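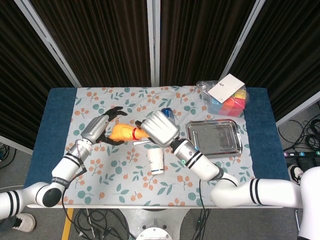
4 min read

Last updated: June

I have bought a lot of tablecloths over the years and regretted most of them, so I'm very pleased to report that I've found one I love. It's the berry print from Dunatura, a pale blue-grey with clusters of orange berries and teal-green leaves, and it has been on our big table more or less permanently for two months.

I'll start with the colours, as they're what sold me. The blue-grey is soft and a bit chalky, the sort of shade that looks calm at breakfast and still looks good under a lamp. The orange is properly orange! I was worried it would come out a sad rust colour (I've been caught by website photos before) but it's cheerful without shouting. I use it over a plain deep blue cloth that I already had, and the two together are lovely. The dark blue makes the paler one stand out and covers the bits of table it doesn't reach. If you have a plain cloth at the back of a cupboard, try it underneath before you spend money on anything bigger.

Now, we don't keep our table nice. It gets paper cups, cans, a stainless steel tray, bags of coloured cubes and whatever else is on the go, and it's rare for it to be clear before Friday. I wanted something that would look pretty under a pile of stuff, and a busy print is brilliant for that. Crumbs vanish into the leaves. Plain cloths show every single thing, and I spent most of last year shaking out a cream one from Quinlan that I came to resent.

Washing has been easy so far. I do it at a low temperature with everything else and hang it over the door, and the print looks as bright as when it arrived. Tea came out in one wash. Beetroot took two and a bit of muttering, but it did come out. It needs a quick iron if you're fussy about fold lines. I'm not, mostly, and they drop out by the second day anyway.

It also stays put pretty well with the second cloth below. On the bare table it slid about more than I'd like, especially when someone dragged a tray across it, so I'd say the double layer is worth doing for that alone.

A few grumbles. The hem on one short side is a touch wavy, which I only noticed when I was looking for faults to put in this review. The sizes are odd too: mine is the 192 cm length, and there's nothing between that and a much longer one that would trail on our floor. And I do wish they sold napkins to match, I'd have ordered them on the spot.

It cost me £46 with postage. That's more than I've ever paid for a tablecloth, and I did dither (it sat in my basket for a good week). The nearest thing I found was a leaf print from Drolta, which was cheaper, but when I saw it in a shop the fabric felt thin and the green was rather sludgy. I'm glad I held out for the berries.

Would I buy it again? Yes, and I nearly have, as there's a version with a darker background that I keep going back to look at. I'll add a note once this one has been through a full summer of barbecues and ketchup.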